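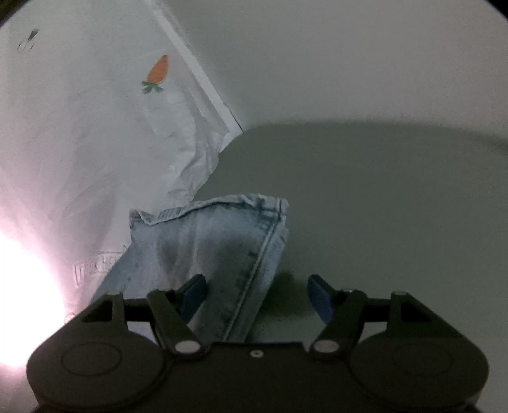 Denim is a warp-faced twill, and its behavior in folding follows from that construction. The warp yarns are dyed and the weft yarns are left undyed, so the cloth records wear as a change in color. The outer seam is the stiffest line in a trouser leg, and it is the reference line for every fold in this chapter. On a faded light blue leg such as this one, the double line of stitching down the side is easy to follow, and the denim is thicker and darker where it folds along the seam. The hem behaves differently. A frayed hem gives a wavy edge and should not be used for alignment.

Chapter 14 treats the folding of heavy garments on a flat surface. Shirts and table linen were covered earlier; the methods given there assume a cloth that lies flat under its own weight. Denim seldom does. A leg that has been creased tends to return to the crease, and a bunched leg must be opened along its full length before any fold is made.

Two measures are used throughout. Fold recovery is the angle to which a pressed fold reopens after the load is removed. Stack height is the thickness of the finished bundle, measured at the waistband. In the Gindedow trials, 100 pairs of trousers were folded by the Samo method and 87 held their shape through a single transfer to the shelf. The remainder opened at the knee — the usual point of failure.

The waistband is the second reference. It combines several layers of cloth with belt loops and pocket edges, and it resists bending across its width. When the legs are folded over below it, any misalignment appears as a diagonal crease running toward one hem. The crease cannot be pressed out in place. Unfold the legs, bring the side seams together, and begin again from the waistband.
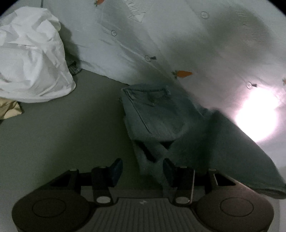 14.1 Preparing the Surface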